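Fovby Short Tote, Black with Tan Straps

Item group: Everyday bags
Maker: Fovby, sewn at the Kaczorowski workroom
Colors: black fabric with tan webbing
In stock, ships from Serkbridge

The Short Tote is a wide, low bag for carrying the things you take back and forth every day. It holds a lunch box, a folded sweater, a notebook and a water bottle on its side. It was drawn up by Jadwiga Nowicki, who wanted a bag that would fit under a bus seat and still take a full-size notebook without bending the corners.

We have carried it for three years. The shape has stayed the same in that time. The pocket was made deeper last August after several customers told us their phones were tipping out of it.

Straps and trim

The tan straps on the Short Tote are all cut from the same roll of webbing. The ends are folded under before sewing so there is no raw edge to fray.
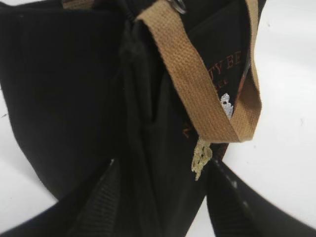 Webbing was chosen over leather for the handles for two practical reasons. It costs less, and it can be washed along with the rest of the bag. The weave is open enough that you can make out the crosshatch up close, and it gives your hand something to grip. It does pick up dust and skin oil over time, most of all on the stretch you hold. A soft brush and a little dish soap will take care of most of it. The lettering on the black panel behind the strap is in a coppery orange. Do not scrub the lettering. Dab it with a damp cloth and let it dry.

The hardware is silver in color. If a ring gets bent, write to us before trying to straighten it with pliers. We keep spare rings and will mail you one at no charge, along with a short length of thread in matching tan.

Body and pocket

The body is black, with embroidery on the front. It is wider than it is tall, with a back panel that comes up higher than the front pocket section. The taller back gives you an edge to pull on when you open the bag with one hand. The front section runs the width of the bag, so a magazine or a thin folder will go in sideways.

The bag has soft sides. It will stand on its base on a flat surface, and it stands better with something in it. On a car seat it will usually lean. If you want it stiffer, we sell a base insert separately (see Add-ons).

Creases from shipping are normal. The bags are folded flat in the carton, and the fold marks relax after a few days of use. You can speed this up by stuffing the bag with towels overnight. Do not iron it.

What fits

We packed one bag several ways at the store to answer the questions we get most often. These loads all went in with room to close your hand around both handles:

Work day: lunch box, notebook, umbrella, glasses case, charger
Library: 6 paperbacks and a wallet
Pool: one bath towel, swimsuit, sandals, sunscreen
Knitting: three skeins of yarn, a pattern book, needles up to 16 inches

A gallon of milk fits but makes the bag hang crooked. A 15-inch laptop will go in, though there is no padding, and we would rather you used a sleeve.

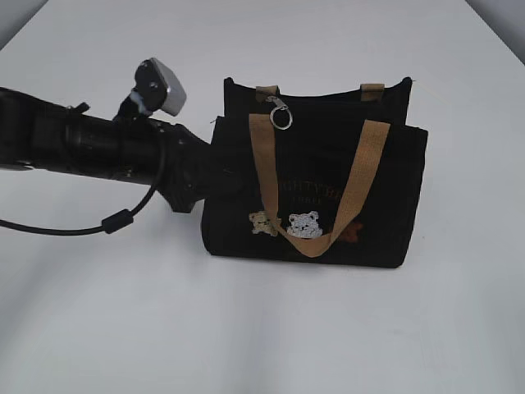
Care

Empty the bag and turn it upside down over a trash can. Crumbs and sand collect along the bottom seam.

Brush off dust and lint with a clothes brush. Black fabric shows both. A lint roller works too, but use a fresh sheet or it will leave marks.

For spots, use cool water and plain dish soap on a cloth. Work from the outside of the spot toward the middle. Rinse with a second cloth.

For a full wash, do it by hand in a sink or tub. Use cool water and keep it short. Some black dye will come out in the first wash and may tint the tan straps a little, so wrap the straps in a clean white rag if that would bother you. Press the water out with a towel. Don't wring it.

Lay the bag flat to dry, away from the heater. Turn it over once the top side feels dry. Allow a full day, and longer in damp weather. We don't recommend hanging it by one handle while it is wet, as the weight can pull that side longer than the other.

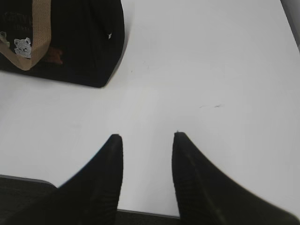
Once it is fully dry, check the inside corners with your fingers before you put it away. They are the last part to lose moisture, and a bag stored damp will smell musty by the next time you need it. Store it flat on a shelf or standing up. If you stack several, alternate the direction of the handles so the pile stays level.

Keep it out of direct sun for long periods. A bag left in a rear window all summer will fade to a brownish black on the side facing the glass.

Add-ons

Stukadell base insert. A stiff board in a washable cover, cut to the size of the Short Tote. Slides out for cleaning.

Small zip pouch, tan. For keys and coins. Sits inside the front section.

Spare ring and thread kit. Free with proof of purchase, one per bag.

Orders for groups

We can supply plain bags, with no lettering, for schools, shops and events. The smallest group order is 16 bags. The Kaczorowski workroom sews nearly 300 a month across all styles, so larger orders may be split into two shipments. Please ask for a date before you print anything that depends on it. We don't do embroidery in house, but the front section is wide enough for most embroidery shops to hoop.

Returns and repairs

Unused bags can be sent back within 30 days for a refund. Leave the tag on. We pay return postage if the bag arrived with a fault, and you pay it if you changed your mind.

Stitching is covered for two years. If a strap pulls loose at the seam, send us a photo and your order number and we will either repair the bag or replace it. Wear on the webbing, fading and stains are not covered. Repairs are done in Serkbridge and usually take two weeks, longer before the holidays. Please empty the pockets first. We have a drawer of pens, bus cards and lip balm that came in with repairs, and we would like it to stop filling up.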